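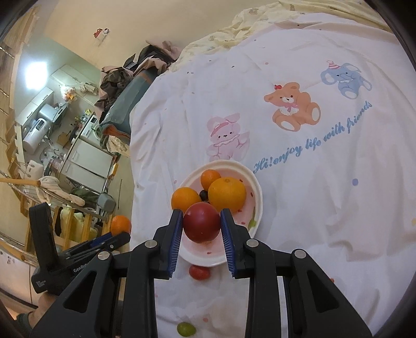
Hi Ishbel, quick February update on the Girdale snack table, and it's going so well! Your grant now covers fruit for 40 kids every afternoon, up from 16 when we started. We've quit slicing everything up and just put out small whole fruit, oranges of different sizes and green grapes in a shallow white dish with a pink inside, and they pick what they like (the citrus goes first, always). Viola Carbone found us a better price at Tedesco, so we're around $128 under budget so far.

Two things still bug me. Grapes have to be cut for the littlest ones, and that eats up my three o'clock. And we need more dishes, the shallow kind, so kids can see what's in there. Could the leftover money go to that? I'll send the receipts once Viola gets them to me.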